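The Refill Promise, Read Slowly

Skusance has started selling its face wash in pouches, and the mailing that went out in January says the switch is "better for everyone." I have read it four times and I still can't find out who everyone is. The pouch holds less than the old bottle. The price on the shelf went down a little, the price per ounce went up, and the pump you need to get the stuff out is sold separately.

Qiuyue Hao, who buys for the Domov shops, told me customers like the pouches well enough for a month. Then they come back for the bottle, and the bottle is gone. She asked the sales rep what share of pouches gets recycled. He promised to find out. That was two orders ago.

I'd be easier to win over if the claims came with something behind them. "Recyclable where facilities exist" covers every object ever made. "Up to" a certain saving in plastic could mean none at all. 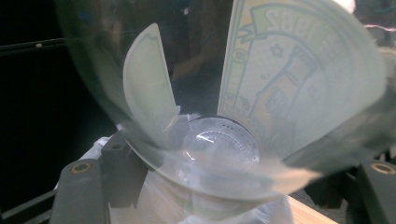

What the small print says

Hirnent, which runs a mail-back plan for empties, asks you to save 8 pouches before you send a box. You pay the postage. You rinse and dry each one first. I live in a two-person house, and at our rate the first box would leave sometime next year.

Quinlan takes a different line and lets you fill your own jar at the counter. I like the idea. I went on a Saturday and the counter was closed for cleaning, with a sign sending shoppers to the prepacked shelf.

So my advice is dull. Keep using the bottle you have until it's empty, compare the price per ounce, and write to the company if the label makes a promise it doesn't explain. I've written to Skusance and will print the reply if one comes.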